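December, Ninix bench, after lunch

Spent most of today on the kitting rules, and I think we're finally close! Rule one stays: one kind of part per yellow bin, and only the tray is allowed to be mixed. Rule two is the one I keep breaking (sorry): wire ends stay inside the rim.
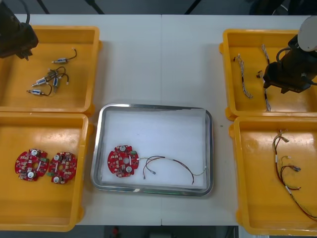
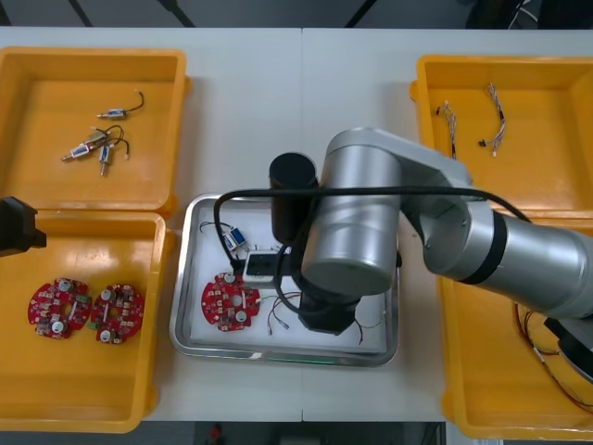

Both: yellow bins either side, steel tray in the middle.

Barrientos bench notes
Kept by the cell technician, Ninix

New for the Caltix sheet: speed limit down to 20 percent any time a gripper is over the tray, and no hands past the bins until both arms are parked. I'd also like a harness check every 33 cycles, but that needs arguing out. Log it all under 1471. Still to do: relabel the 4 bins.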